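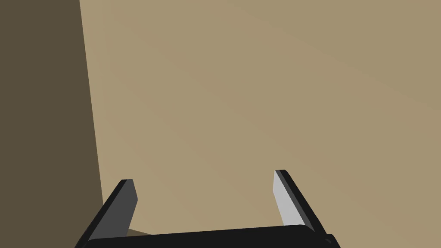
Skalter Interior Wall Panels
Supplied by Grecu Building Supply

Product overview

The Skalter panel is a flat, unperforated wall lining intended for offices, corridors, reading rooms and other indoor spaces where a plain finish is required. It is supplied ready to install and needs no painting on site. Panels are sold individually or by the pallet, and all finishes are held at our Sullent warehouse.

The range was revised in February. The earlier tongue edge has been replaced by a square edge, and the fixing clips have changed accordingly. Customers extending an existing installation should state this when ordering, as old and new edges do not fit together without a joining strip (order code 979).

Specification

Panel width: 60 cm
Panels per pallet: 48
Edge: square, sealed on all four sides
Finish: matte
Fixing: concealed clip on horizontal rails
Colors: Sand, Olive, Chalk
Use: indoor only

Sand and Olive are kept in stock. Chalk is made to order and cannot be returned once production has started. Color may vary slightly between production runs, and we recommend that all panels for one room be ordered together.

Preparation and installation

Walls must be dry, sound and free of loose plaster. Rails are fixed level across the wall before any panel is hung. Panels should be stored flat, indoors, for 48 hours in the room where they will be used, with the protective film left in place. Remove the film only after the last panel in the room has been fixed.

A gap of 3 mm must be left at the ceiling and at every inside corner. The gap may be covered with the Fudari trim, which is sold separately in matching colors. Cutting is done with a fine-toothed saw, face side up. Cut edges must be resealed with the compound supplied in each pallet.

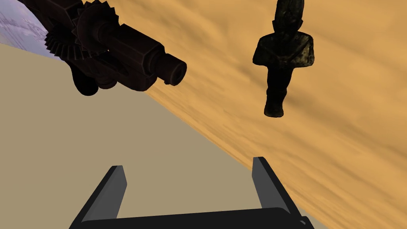
Can the panels be fitted in a bathroom or shower room?

The panels are suitable for dry indoor rooms only and should not be used where they will be exposed to steam or standing water.

Care and cleaning

Dust with a soft, dry cloth. Marks may be removed with a damp cloth and mild soap, after which the surface should be wiped dry. Abrasive pads, solvents and wax polishes will leave shiny patches on the matte finish and must be avoided. Damaged panels can be unclipped and replaced singly, working from the nearest open end of the run.

Samples and ordering

Sample pieces in all three colors are available on request. Orders for full pallets are delivered to the curb; the customer is responsible for moving the goods indoors. Individual panels may be collected from the Sullent warehouse during weekday opening hours or on Saturday until noon.

Please inspect every pallet before signing the delivery note. Transit damage must be reported in writing, with the pallet label number.

Trade accounts and project quotations: Khalil Zein
Technical questions and installation drawings: Ovidiu Munteanu

Related items: Fudari trim, horizontal rails, concealed clips, edge sealing compound, joining strip 979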